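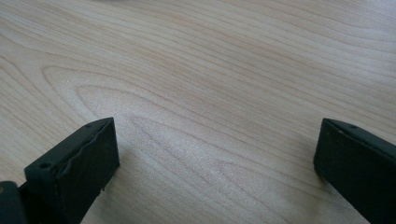 FOR IMMEDIATE RELEASE

Skalamlow Shared Workshop member opens up plans for Tanine, a hand-held gripper you can build at the kitchen table

Parts list, print files and build notes free to download in September. First open build night to follow, 6:30 p.m., main bench room.

FLELDEN — Cirilo Olvera has spent most of his evenings this year at the big table in the Skalamlow Shared Workshop, squeezing a trigger and picking things up. Spoons. Socks. A lot of dried pasta. The tool in his hand is Tanine, a two-finger gripper he designed and built himself, and starting in September anybody who wants one can make their own.

Tanine is not a full robot. You hold it, you squeeze, the fingers close. A small camera mounted on the body looks down past the fingers and records what they do. The recordings are then used to teach a robot arm to make the same moves. Olvera's own arm, a home build called Quintana, lives on a shelf at the workshop and wears the same pair of fingers.

"I wanted to teach my arm to clear a table and I was terrible at programming it," said Olvera. "Moving it with a joystick was worse. Picking up a spoon with my own hand is easy, so I started there."

The release covers version 2 of the gripper. Version 1 worked but was heavy, and the trigger spring wore people out after a few minutes. The new one has a lighter body, a softer spring and fingers that come off with a screwdriver. Total parts cost for the second version came to 35 dollars, camera not included. Most members already have one in a drawer that will do.

What's in the download:

Print files for the body, trigger, slide and both fingers
Full parts list with screw lengths
Wiring sketch for the record button
Build notes, start to finish, written by Olvera and checked by two members who had never built one
A short guide to setting up a table for recording

ABOUT THE FINGERS

The fingers are the part people ask about, so a few words. They are dark green, close to black, with a matte finish and blunt square tips. Small holes in the top faces. The current left one has a wavy ridge running along the upper part of its inner face, and the right one is a good deal smoother. Olvera has a cleaner left finger on the print list but says the present pair stays on for now.

"It's lumpy. It grabs," he said. "I'll swap it when I get time. If yours comes out like that, take a file to it or don't."

Builders are asked to print the fingers last, after the slide has been test fitted. The notes explain how to check that the two sides open evenly. With the gripper wide open the tips should sit level with each other, and if one is riding high the slide is in crooked. Take it out and start agian, it's a five minute job.

Also in the notes: keep the camera where the drawing puts it. Both fingers need to show at the bottom of the picture, one to a side, with plenty of clear table between them. Builders who moved the mount back a little during testing got lovely wide video and useless training runs.

RECORDING

Olvera's first goal was 500 recorded pickups on one plain wood tabletop. He passed that in the spring and kept going. The set that ships with the plans has 2219 recordings, all made in Flelden, all by workshop members taking turns. Each is short, one object, one move. Members signed up for slots on the whiteboard and most brought things from home to pick up.

The pale table was a choice. Its grain gives the software something to track as the gripper moves, and the dark fingers stand out well against it. Soft, even light from overhead works best. A desk lamp off to one side throws hard shadows and gave Quintana a habit of reaching for them. Olvera begins each session by holding the gripper low over the bare wood, fingers open, for a slow count before the first object goes down. Skip that and the software has a hard time lining things up later.

Results so far are mixed and the release says so. Quintana does well with spoons and folded socks. Mugs are fair. It still can't do a flat sheet of paper, and anything shiny is a coin toss — there is a folder of failed runs in the download for people who want to dig into why.

BUILD NIGHT

The first open build night will be held in the main bench room at Skalamlow. Doors 6:30 p.m., soldering starts at 7. Printed parts will be ready for anyone who signs up ahead, otherwise bring your own prints. Safety glasses on site. Kids welcome with an adult. You don't need to be a member, and there is no charge beyond parts.

Please bring a small screwdriver set if you have one, the workshop sets go missing. Laptops useful but not required. Bring somthing to pick up.

Members who want to add recordings to the set can do so the same evening. Quintana will be running on the side bench, and Olvera will be on hand for questions about either machine.

ABOUT SKALAMLOW

Skalamlow Shared Workshop is a member-run space in Flelden with wood, metal, print and electronics benches. Open evenings. Tours on request, ask at the front desk.

Press contact: Cirilo Olvera, c/o Skalamlow Shared Workshop, Flelden. Interviews by arrangement, evenings preferred. Loan gripper availible for reviewers, please send it back with both fingers.

###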